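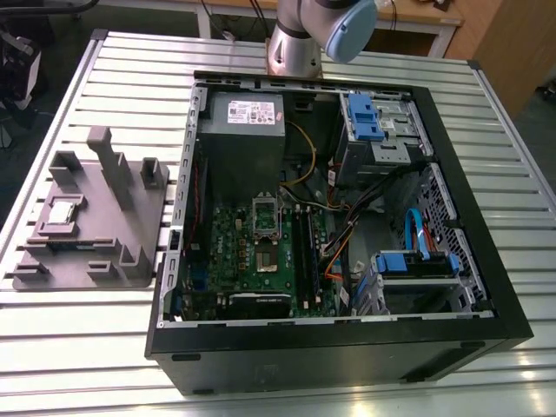

工作台上打开侧板的机箱,CPU插座的金属压架处于掀开状态。

“先看插座,再看别的。”这是他给新来的人讲的第一句话。

受访者在一家做旧电脑翻新的小公司管拆装工位,公司叫Trakholm,收的多是单位淘汰下来的塔式机。他不愿意在文章里写名字,理由是干这行的人彼此都认识,写了名字,熟人要来问东问西。采访在工位边上进行,分了两次,中间他去接过几个电话,回来接着说。

他入行之前在商场里替人装机。那时候装的是新机,配件从盒子里拿出来,一样一样往里放。“装新机容易学,说明书上都有。旧机器麻烦,你不知道前面的人动过什么。有的机器螺丝少几颗,有的螺丝不是原来的,拧进去是歪的。”

公司去年收进来306台机器,其中一批来自一家叫Besoten的仓储企业。这批机器他印象深,因为在库房里用了多年,灰特别大。“灰分两种。办公室的灰是干的,一吹就走。库房的灰有油,粘在散热片上,吹不动,要用刷子。刷完还得再看一遍插槽。”

问他一台机器拿到手先做什么,他说放平。机箱侧躺,打开的一面朝上,主板就平摊在眼前,手从上面下去,内存、插座、扩展卡都够得着。立着也能拆,但散热器重,卡扣一松,整个往下坠,容易把主板带弯。他见过有人图省事立着拆,散热器掉下来,砸在下面的显卡上。

台面他也有讲究。工位用的是带槽的铝型材台面,他说好处是平,东西靠在上面不晃,要固定什么可以借槽上螺栓。坏处是小螺丝爱往槽里滚。“我的办法是旁边放个盒子,拆一颗放一颗。有人喜欢用磁铁盘,我不用,我习惯盒子。”

说到CPU,他的话明显多起来。

“散热器拿掉以后,先擦硅脂,再开压架。次序不能反。你先开压架,硅脂没擦干净,一蹭就蹭到触点上。触点上沾了硅脂很难弄,酒精棉签也不敢使劲。”

压架的拉杆要先往下按一点,往外让开,再抬起来。新手常常直接往上掰,掰不动就加力。他说凡是要加力的地方都该停下来看看,多半是还有一个扣没松。压架抬开以后,CPU垂直往上取,捏两边,手指不碰底面。取出来以后放到哪里,他也有规定。

“不许放在机箱边上,不许放在防静电袋外面,不许放在裤子口袋里。你别笑,真有人放口袋。”

工位上有一块灰色的3D打印托板,带凸起和卡槽,CPU就放在上面的方形座子里。他说有固定位置的好处是眼睛一扫就知道东西在不在。以前没有托板,CPU放在一张泡沫上,有一回泡沫被别人顺手拿走垫了显示器,为了找那颗CPU耽误了半个下午。

插座空着的时候,他最不放心。

“这时候人最好不要走开。要走开,就找个盖子盖上。掉一颗螺丝进去,板子可能就废了。”他用一只手罩着比划了一下,“我带人的时候,看见谁敞着插座在上面找螺丝,我要说他的。”

内存相对省心。两头的卡扣往外拨,条子自己会弹起一点,再往上提。装回去的时候对准缺口,两头分别按下去,听到响声为止。他验收的标准是看卡扣有没有完全收回来。有些机器报修说开不了机,到他手里只是内存没有插到底。前年给一家叫Lynch的设计事务所做维护,连着三台都是这个毛病。对方说是自己加的内存,加完就黑屏,以为主板烧了。

“我收不收钱?收了上门费。别的没收。”

橡皮擦金手指这个老办法,他现在很少用。橡皮屑掉进插槽里,清理起来比氧化层还烦。他用无尘布蘸一点酒精,顺着一个方向擦,晾一会儿再插。

线是另一件让他费口舌的事。旧塔式机里的电源线往往是一大把,从电源那头斜着穿过来,压在主板上面。拆的时候他要求先拍照,再拔插头。拔的时候捏插头,不拽线。SATA线的接头小,老化之后塑料发脆,有的硬盘接口上的塑料片会跟着断在线里,那块硬盘就不好卖了。

“线颜色能帮点忙,但不要全信颜色。厂家换过供应商,同一个型号,今年蓝的明年就是红的。要看它从哪里来,到哪里去。”

他对带颜色的塑料件倒是有好感。有些品牌机会把该动手的地方做成统一颜色,光驱的锁扣、硬盘的托架都能直接用手打开,不用螺丝刀。他说这种机箱拆起来快,一个熟练的人几分钟就能把硬盘和光驱都取出来。缺点是托架离了原来的机箱就没法用,断一个卡爪就得从报废机上找。他自己攒了两箱托架,按型号分开,箱子上贴着胶带,胶带上写字。

电源他一般不打开。标签看清楚,功率记下来,接上测试器量电压,合格的吹灰留用,不合格的整个换掉。“电源里面有大电容,断了电也还有电。翻新一个旧电源的钱不值得冒这个险。客户问我能不能修,我都说不修。”

去年公司从Jetus买过一套登记软件,用来给每台机器建档,型号、内存、硬盘状况都录进去。他起先抵触,觉得多一道手续。用到现在,他的评价是“查起来方便,录起来烦”。录一台机器要填的项目太多,他跟公司提过,把没用的几项去掉,后来去掉了一部分。他自己仍然在纸上记一份,本子放在抽屉里,写到第79页了。

记者问他本子上都记什么。他翻开给看了几页,大多是很短的句子:某型号前面板要先松底下的扣;某型号光驱架不抬起来,内存拔不出来;某型号主板电池藏在扩展卡底下。有一页只写了“风扇线短,别急”。

他解释说,那种机器的风扇线做得特别短,机箱盖和风扇罩连在一起,一掀就把线扯断了。扯断过两次以后,他就写在本子上了。

二月是他们一年里活比较集中的时候,不少单位年初换设备,旧的一车一车送过来。今年二月,他那个工位完整拆检了62台,能整机翻新的有48台,剩下的拆成零件。判断一台机器值不值得翻新,他先看主板上的电容有没有鼓包,再看接口有没有变形,最后看机箱。机箱有划痕不要紧,变形了就不要,侧板扣不严,客户拿回去会觉得到处都是毛病。

“客户不看里面。你里面弄得再干净,外面一个坑,他就觉得是破烂。”

那为什么还要把里面弄干净?他想了一下,说弄干净了机器不热,不热就少返修。返修的机器最费时间,要重新登记,重新拆开,还要写说明。

谈到带新人,他说没有什么窍门,就是给他们报废机,让他们拆了装,装了拆。头一个礼拜不碰CPU,只做内存、硬盘和光驱。第二个礼拜学清灰和理线。能把线理得侧板一次合上,再教插座。有人嫌慢,他也不劝。

“手快的人我也带过,快是真快,板子也弄坏得快。后来他去跑销售了,做得不错,现在还给我们介绍机器。”

关于装回去的过程,他讲得比拆的时候简略。CPU对准角上的标记放下去,不推,不压,自己落平。压架扣下来会有点阻力,第一次做的人会害怕,那个力道是正常的。硅脂挤一点在中间,散热器对角上螺丝,四颗轮着拧,不要一颗先拧死。接电源线,接数据线,先不合侧板,通电看一次。

“先点亮再合盖。合了盖再发现没接线,又要拆,自己给自己找活。”

点亮以后他会让机器跑一段时间,人在旁边做下一台,耳朵听着风扇。轴承有问题的风扇刚开机听不出来,热了才响。听到响就换,旧风扇他不加油。有人说加油能再用两年,他试过,用不了那么久,灰还粘得更厉害。

采访结束前问他家里的电脑是什么配置。他说是用收来的零件拼的,机箱一侧的盖子找不到配的,一直敞着,家里人说过他几回。他打算等下一批同型号的报废机来了,留一块侧板。

(采访于2021年4月24日整理)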